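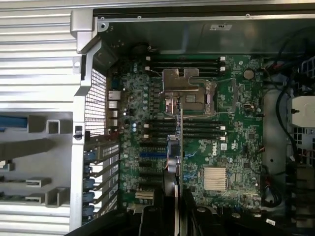 Fidix teardown notes, updated 8 Feb 2022

Hi! This is my running set of notes and photos from stripping down old Dell towers. There are 503 photos so far, 88 of them close-ups of memory slots (I got a bit carried away). File names go by part - board, drive, power supply, then a number. 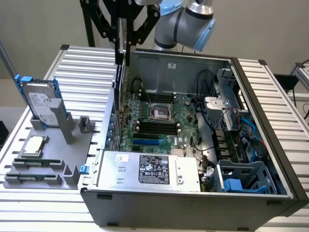 I label slots as empty or filled and skip any I can't see well. Cables aren't labeled yet, hopefully in March. Found a mistake? Open an issue!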